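Breaker trips when microwave and toaster run together

Melur Menon
April
Rental unit in Stutamby, older wiring. The kitchen breaker trips after 13 seconds or so with both appliances on. The toaster alone is fine. Is the breaker faulty?

Alcides Brito
Probably overloaded. A microwave sold as 1,000 W describes cooking output; input is higher. Add a toaster and one circuit can exceed its rating. Read the input figure on each rating plate, add them, and compare with the breaker.
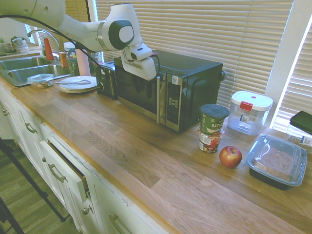
Black microwave with the toaster hard against its side, timber bench.

Leave a gap between the two as well. The manual gives the clearance. It won't stop the tripping, but the vents need air.

Memside
Had the same in my old flat. Moved the toaster to an outlet on another circuit, no trips in six months. Don't let anyone fit a bigger breaker, the cable is sized for the one you've got. Get a licensed electrician if it trips on one appliance.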